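The cable is the part worth looking after

Most of the money in our Tanesari station went into the sensors, and most of the lost hours come from the wiring. I have kept a log of stoppages since November. It has 22 entries, and 18 of them are a connector, a strain point or a cable that somebody's elbow found. I think we budget for these rigs backward, and I think other groups do too.

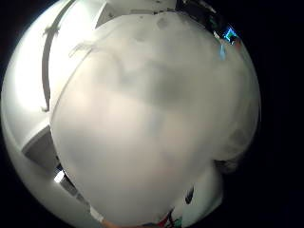 Lise Paquette
Station lead, Rendura

June 25, 2025

The station records people handling everyday objects so the arm in our Drakach cell can be trained on what they did. When it goes down the arm is fine, and it sits there doing yesterday's tasks. The people are the ones who wait.

My first argument is about slack. New operators pull everything tight because it looks neat. Then they reach across for an object and the plug takes the load. I want a loose coil flat on the table and enough free length to reach the far side with a straight arm. It looks worse and it lasts longer. We went 1,891 recordings on one lead after I stopped letting people tie it down.

My second argument is about the display. It should stay on the table where the operator can see it, even though it uses up space and shows up in recordings. We tried it on a shelf behind the operator for a while. A channel dropped out and we found out 298 recordings later. Those are gone. I would accept a cluttered background every day of the week over that. 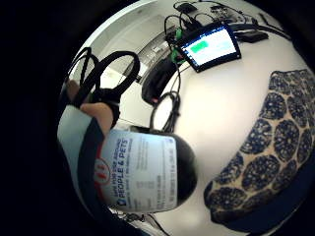
Scissors in hand, with a canister on its side and the display and cabling behind it.

People object that a cluttered table makes bad data. Some of it does. But the kitchens and offices these machines are meant for are cluttered, and a bare bench teaches the arm about bare benches. What has to be clean is the gear itself. Wipe the lenses and the marker before the first take, and again after lunch. Press each connector home with a thumb, including the ones that look fine. It takes a few minutes and I have had to argue for those minutes more than once.

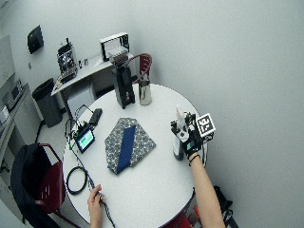
The glove and its marker at the round table, cable in the left hand.

Repairs are where I disagree with my own department. The rule is to send a bad lead to the bench and wait. I would keep two finished spares in a drawer at the station, tested and labeled, and let the operator swap them - the bench can look at the old one whenever it likes. The Xiao group down the hall has worked this way for a year. Their log is shorter than mine, and I have asked for the same drawer in the next budget.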